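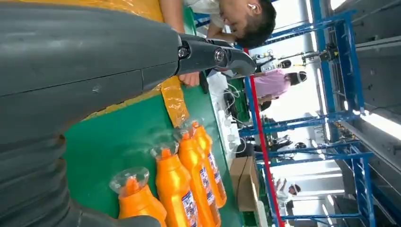 A Day at the Drekton Open House

Every summer the Drekton paper mill opens its doors to the public for one day, and this year I drove over to see it. The mill is 70 miles from home, so I left early and got a spot in the gravel lot by the river. Parking was free. The tour was free too, but you had to sign up in June.

They hand you ear plugs, a hairnet and a pair of safety glasses at the gate. Closed shoes are required. The woman ahead of me in line was wearing sandals and had to go back to her car for sneakers. Phones are fine everywhere except the boiler house.

The first stop was the wood yard. Most of what Drekton makes is wrapping and bag paper, and it starts as spruce chips that come in by truck. The pile was taller than the office building. It smelled good, like a lumber store, which I can't say for the next stop. The digester building smells like boiled cabbage. Our guide said people in town stop noticing after a month.

From there we walked through the pulp washing area and up a metal staircase to the paper machine. This was what I had come for. The machine is 174 feet long and takes up most of one building. At one end the stock is almost all water and looks like thin milk. At the other end it is dry paper going onto a roll faster than you can follow. The walkway shakes a little under your feet, and it is hot. I would suggest short sleeves.

The guide explained that the oldest section was put in by a company called Ziller and that parts for it are now made in the mill's own machine shop. The drying section was replaced more recently. We watched a roll change, which took a couple of minutes and was done without stopping the machine.
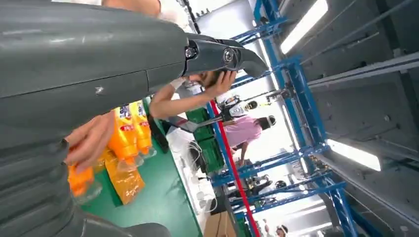 Bainbridge, Jul 18, 2019

The mill itself sits just outside town, and the second half of the open house was held in Bainbridge, at the old depot on Front Street. A shuttle bus ran between the two. I waited over 11 minutes for it in full sun, so bring a hat if you go.

The depot has a small paper museum in two rooms. The front room has hand molds, a wooden press and a wall of old bag designs from grocery stores that closed long ago. The back room is for making your own sheet. You dip the mold, lift it level, let it drain and turn it out on felt. Mine came out thick on one side. They dry them for you and you can pick them up later or have them mailed for a small fee. I paid to have mine mailed.

Lunch was at Bovari, a sandwich place across from the depot. I had the turkey and a cup of bean soup for 9 dollars. The line was long at noon and gone by one o'clock.

I took the late shuttle back and went through the finishing room, which the morning groups had skipped. That is where the big rolls get cut down to size and wrapped for shipping. It was quieter there and you could hear the guide without leaning in. I asked where the trim goes, and the answer was straight back to the pulper.

The restrooms at the mill are by the gate only, so stop there before the tour starts. The gift table takes cash and checks. I bought two pads of brown sketch paper and a roll of wrapping paper for Christmas.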